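Manchas de tomate y otras desgracias domésticas

Publicado en Trucos de casa por Encarnación Aguirre
31 de diciembre de 2020

Hay dos clases de hogares: los que tienen manchas de tomate y los que no han mirado bien debajo del mantel. El mío pertenece a la primera desde que me mudé, y como estas fechas se prestan a cenar en sitios donde no se debería cenar (el sofá, la cama, el brazo del sofá), dejo escrito lo que hago yo. No soy química. Aprobé la química de bachillerato por compasión del profesor.

Lo primero, el agua fría

El tomate se quita con agua fría, por detrás de la tela y con el grifo a medio abrir. Por detrás, insisto. Si apuntas el chorro a la cara de la mancha, lo que haces es presentarle la fibra al tomate y que se hagan íntimos. Antes se retira lo gordo con el canto de una cuchara o con una tarjeta caducada del videoclub, si eres de los que aún la conservan. Sin frotar. Mi madre frotaba todo con una energía admirable y tuvimos manteles rosas hasta que me fui de casa.

Agua caliente, luego, cuando ya no quede color. Y secadora jamás con la sombra puesta, por tenue que parezca. Tengo una camisa color crema que lo atestigua. La uso para pintar.

Vinagre, jabón y paciencia

Para algodón y lino que aguanten el lavado: una cucharada de vinagre blanco en un vaso de agua fría, se empapa, se espera un rato, se aclara. Después jabón de lavar los platos, del transparente, una gota, extendida con el dedo. Se deja lo que tarda en hervir el agua de la pasta. Se aclara otra vez y a la lavadora con lo demás. Prueba antes en una costura escondida, sobre todo si la prenda es oscura o heredada.

El vinagre no se mezcla con lejía. Nunca, ni en el cubo de fregar, ni «un chorrito». Suelta un gas que no quieres conocer. Lo pongo en un párrafo aparte porque cada año hay alguien que me escribe contando que abrió las ventanas a tiempo.

La seda y la lana buena van a la tintorería. Se les dice qué es la mancha y cuándo ocurrió, sin adornos, como al médico.

El sol

El pigmento del tomate se lleva mal con la luz. Si después del lavado queda un cerco anaranjado en algo blanco, se tiende mojado al sol y se vuelve a mirar por la tarde. En mayo, en mi terraza, basta con una mañana. En diciembre tiendo el mantel, lo miro, él me mira, y lo acabo metiendo en casa con olor a humo de la chimenea del vecino. Funciona también con los recipientes de plástico que se quedan color calabaza: lavados, abiertos y al alféizar. La tapa también.

Para los recipientes hay quien unta una capa fina de aceite antes de guardar la salsa. Sirve, aunque luego hay que quitar el aceite, y ahí cada cual echa sus cuentas.

Tapicerías y otras superficies que no caben en el lavabo

El sofá es otro asunto. Se mira primero la etiqueta, esa que cortaste porque picaba. Si admite agua, trapo blanco apenas húmedo, de fuera hacia dentro, dando toques. El trapo ha de ser blanco: yo usé una vez uno azul y el sofá tiene ahora un archipiélago. Entre toque y toque se cambia de cara el trapo, y se termina con otro seco apretando con el peso del cuerpo. Puedes sentarte encima. Es el único remedio de esta página que se hace sentado.

En terciopelo y tejidos de pelo, dejar secar del todo y peinar después con un cepillo suave, de los de bebé, en el sentido en que crecía aquello. Los peluches lavables, dentro de una funda de almohada anudada, programa delicado, y a secar en horizontal. Colgados de las orejas se quedan con cara de haber leído el periódico.

La tabla de madera

Sal gorda y medio limón, en círculos, aclarar y secar de pie. Nada de dejarla tumbada sobre la encimera mojada, que se comba y luego el tomate rueda y empezamos otra vez por el primer apartado.

El bote que no sale

Un bote de kétchup se guarda boca abajo y se agita con el tapón cerrado — compruébese dos veces, la segunda con la mano. Cuando ya solo escupe aire, se le echa una cucharada de vinagre, se agita y ese resto va a la cazuela de las lentejas o a una vinagreta. En el de cristal, un golpe seco con el canto de la mano en el cuello, inclinado, y no en el culo. Los del culo son los que me han dado material para escribir todo lo anterior.

Y un último consejo de orden menor: pasar un papel húmedo por la rosca antes de cerrar. La costra negra de la rosca tiene en mi nevera más antigüedad que la propia nevera.

Lo que no me ha servido

La leche, que solo añade leche. El vino blanco, que estaba mejor en la copa. La pasta de dientes, que dejó la blusa con un frescor muy localizado. Un quitamanchas comprado en la feria a un señor que lo demostraba sobre una corbata: la corbata quedó perfecta, y sospecho que era siempre la misma.

Si alguien tiene método para las juntas de los azulejos de detrás de la cocina, lo leo con interés. Lo mío con el cepillo de dientes viejo y el bicarbonato avanza a razón de una junta por invierno.

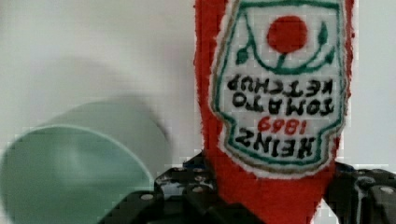

Purificación Villalobos: Para las juntas, percarbonato disuelto en agua caliente, hecho una papilla, y lo dejas un rato sin tocarlo antes de pasar el cepillo. Con guantes y la ventana abierta. Lo del trapo azul me ha dolido, yo tengo lo mismo en una butaca pero en verde. ¿El limón en la tabla no te la reseca? A la mía tengo que darle aceite después.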